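Before You Sign for the Robot, Make a Budget for the Table

In our workshop we have discussed for many months the purchase of one robot arm. I was against it at first, and now I am for it, but with conditions. I want to explain the conditions, as I believe many small companies make their budget in the wrong way.

The usual way is this. You receive a quotation for the arm, you add the gripper, you add a small percent for "other", and you bring this paper to your director. We did the same. Our first plan had 2 lines and a total. It looked very clean, and it was wrong in almost every place.

The arm is only a part of the cost. It needs something to stand on, it needs cables that are long enough, and it needs a work surface which stays where you put it. It also needs objects to handle. I was surprised how much discussion we had about bowls, plates and fruit. If you want to learn whether an arm can lift a bunch of bananas and later a small cup, somebody must buy these things, keep them together and replace them when they are broken or lost. 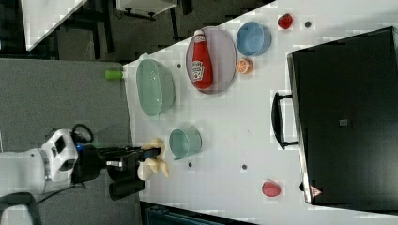

My first condition is therefore that the trial objects have their own line in the budget. The sum is small. In our second plan it was 159 dollars, and the director asked me why I bother him with it. I answered that without this line people will bring things from their own kitchens, and then the trial on Monday and the trial on Friday are made with different things and cannot be compared.

The second condition is about hours. We received offers from Zarnero and from Boychuk, and both were polite and complete in everything that concerns the hardware. Neither of them wrote how many hours of our own people are needed. I asked for this number in writing. For our case we finally agreed on 351 hours for the first year, including training. When you put a price on these hours, the difference between the two offers becomes much less important than it seemed.

The third condition is to rent before you buy, if it is possible. Some sellers do not like this question. Please ask it anyway. A rental period costs money and you have nothing in your hands at the end, but you know what your people can do with the machine, and you know which gripper you need. To change the gripper after the purchase is an expensive lesson.
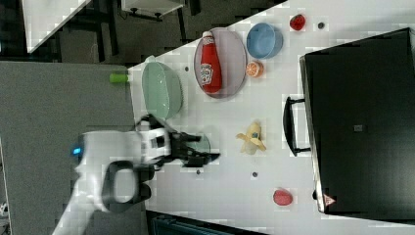 Leranley, 28 Apr 2026

I add some lines after the discussion with colleagues at Haltura, who read the first part and did not agree with everything. They say that a small company has no time for such careful planning, and that it is better to buy quickly and learn by doing. I respect this opinion. They have a bigger reserve than we have, and they can survive one bad purchase. We cannot.

They also asked if I would buy the most simple arm on the market. My answer is no. I would take the middle one, and I would keep 100 hours of outside support in the contract, to be used when we want and not only in the first month. Questions come late, when the daily work has started.

Our decision is planned for August. Until then I ask the sellers to send me one page where all costs of the first year are written, with the hours included.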